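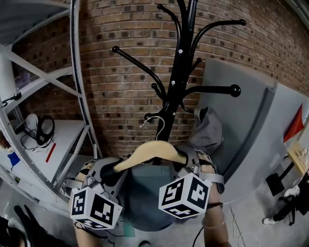
Figure 3. Coat rack and wooden hanger against a brick wall.

4.2 What the open call asked for, and what it got

The Hatgate commission was advertised in January as an invitation to make "new work in and with the building". We have read that phrase many times and still could not say what it rules out. Applicants could not either, judging by the proposals, which ran from a sound walk through the drains to a plan for repainting the car park the colour of a different car park. The call drew more than 400 submissions for a single award, and the selection panel gave itself 15 working days to read them.

We were allowed to see the scoring sheets but not the panel's discussion. Each proposal was marked on 6 criteria, of which "ambition" and "feasibility" carried equal weight. As one might guess, the two marks tended to pull in opposite directions, so that a great many proposals met in the middle with much the same total. The shortlist of five was then drawn up by conversation, and the sheets were filed. Applicants who asked for feedback were sent their marks, which had by then played rather a small part in the matter.

The word "collaborative" gave the most trouble. The Piltivau group took it to mean that artists should work with one another, and applied as a group that already did. Tatia, a two-person studio, took it to mean working with people who live nearby, and built its whole budget on tea and room hire. The Deligiannis collective proposed to collaborate with the river. All three readings were marked as fully meeting the criterion, and all three reached the shortlist. When we asked the organisers which meaning they had intended, we were told the wording had been carried over from the previous edition, where it had been thought to work well.

Unpaid time is harder to trace, as the application form had no box for it. In our interviews, unsuccessful applicants spoke freely about evenings spent on budgets for works they never expected to make – and a few had since sent the same budget elsewhere with the place names changed. We do not count this as cheating. A call that describes its site in two sentences can hardly complain when the proposals would suit any site at all.

Hatgate's own report on the round calls the level of response "a measure of the sector's energy". It may be that. It may equally be a measure of how few other awards were open in the same month, a point to which we return in section 5.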